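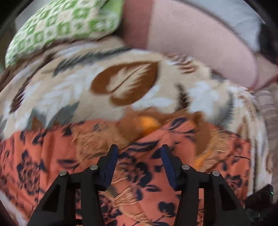
Fig. 1. Patterned orange fabric and a hand-held gripper.

Prutow College
Work, Households and Time
Handout for Lecture 2: What counts as work?
Posted 2018-09-21

Before you start

These notes follow the lecture fairly closely but leave out the argument we had over whether walking a dog is leisure. Both sides may continue it in their essays. Words you are expected to know for the exam are explained where they first come up, and there is no separate glossary. Last year there was one, and people learned it by heart and read nothing else.

The week as a budget

A week has 168 hours. It has this many for everyone, which makes time a strange thing to study if you are used to studying money. You can't borrow an hour or inherit one. You can, however, get somebody else to spend theirs on your behalf, and much of this course is about how that gets arranged and who is thanked for it.

The usual way to divide the week is into four boxes.

Paid work: your job, including breaks you can't really leave for. Whether the commute goes in this box depends on who drew up the survey.

Unpaid work: cooking, cleaning, laundry, shopping, repairs, looking after children or sick relatives, filling in forms for any of the above.

Personal care: sleep, washing, eating, getting dressed.

Free time: whatever is left, a box that many first-year students believe to be much larger than it is until they keep a diary.

The boxes leak. Eating dinner is personal care, but eating dinner while cutting up a toddler's dinner and telling an older child to sit down is something else. We come back to this under "Doing two things."

The third-person test

How do we decide that an activity is work if no one gets paid for it? The standard answer is the third-person test. Ask whether you could, at least in principle, pay another person to do it and still get the benefit. Someone else can wash your floor and the floor will be clean. Someone else can't sleep for you, and watching a movie on your behalf won't do you much good either.

The test is simple and mostly works. It gets awkward in the places you would expect. Gardening passes, so the man who spends every evening happily among his tomatoes is hard at work, while his neighbor, who hates jogging and does it on doctor's orders, is at leisure. Reading a bedtime story passes too, and a parent may object to hearing it described as a service that could be contracted out. Note that the test says nothing about enjoyment. Plenty of people enjoy their paid jobs, and we don't take the wages off the books.

Laundry, at some length

I use laundry as the running case in this course. It is familiar, it is dull, and it comes in stages, and the stages behave differently when a machine arrives.

The stages are sorting, washing, drying, folding, ironing (in some homes, a theoretical stage) and putting away. The washing machine took over the second one. A good deal of older writing treats this as the end of the matter: machine arrives, drudgery leaves. Anyone who has met a basket of clean clothes on the third day of its stay in the hallway will have doubts.

What seems to happen is that standards move. When washing a shirt by hand costs you an hour and the skin of your knuckles, you wear the shirt again. When it costs the push of a button, it goes in the hamper after lunch. Sheets get changed more often, towels get used once. The heavy labor per item drops sharply and the number of items climbs to meet it. Historians of the household have made this point for decades, and people who sell appliances have been slow to put it in the brochure.

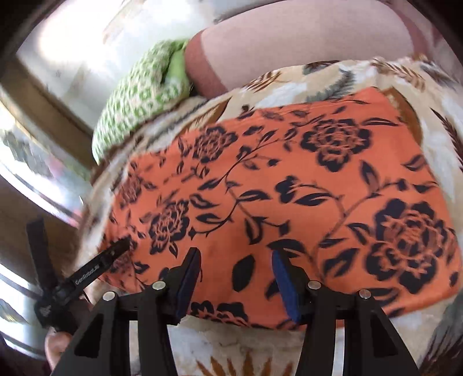
Folding has held out longest. Cloth is floppy, no two heaps are alike, and the job gets done on whatever flat surface is nearest, usually a bed, which puts a natural deadline on it. For our purposes, the interesting thing is how folding shows up in time diaries, and often it doesn't. People fold while the television is on, write down "watched TV," and the folding disappears.

The opening questions in the Hellden reader ask you to track one household chore through all its stages. Choose something other than laundry. I have read enough about socks.

Doing two things

A time diary asks what you were doing in each slot of the day. Better ones also ask what else you were doing. The first answer is called the main activity and the second is the secondary activity.

Childcare is where this matters most. Count it as a main activity only, and you get the feeding, bathing and driving around. Count the secondary activity as well, and the total grows, sometimes by a great deal. Then there is being on call, when the child is asleep and you are doing something else but could not go out for a drink. Some surveys record it under its own heading. Others leave it out, and in their tables the sleeping child has no babysitter at all.

None of these is the one right measure. If you want to know how much active effort care takes, use main activity. If you want to know how much of a person's life it fences in, you need the other two. Always check which one a headline is using. The headline will not tell you.

Putting a price on it

There are two common methods.

Replacement cost: work out what it would take to hire someone to do the task. The trouble is choosing the someone. An hour of home cooking priced at the wage of a restaurant chef looks very grand. Priced at the wage of a general housekeeper, it shrinks, and it's the same lasagna.

Opportunity cost: work out what the person could have earned in that hour at their paid job. By this method a toilet scrubbed by a lawyer is worth several times a toilet scrubbed by a cashier. The toilets may be identical. The cashier may well have done a better job.

Most national estimates go with some form of replacement cost, and you should be able to say why, in your own words, by next week.

Your own diary

You will keep a diary for two days, one with classes and one without. Write it up as you go. Diaries filled in at midnight from memory have a recognizable style, in which everything lasts exactly an hour and nobody ever looks at a phone. Paper forms are in the rack outside Lambrakis Hall, and the same form is on Potomo, the course site, when Potomo is up.

Record the secondary activity in the right-hand column. If there was none, write "none" and don't leave it blank, so I can tell an empty slot from a tired student.

The long essay builds on the diary and is due in May. The limit is 2000 words. References don't count toward it, but footnotes do, following an incident.

Reading for Lecture 3: Hellden reader, the section on shopping and waiting. Bring the form to class even if it is only half done.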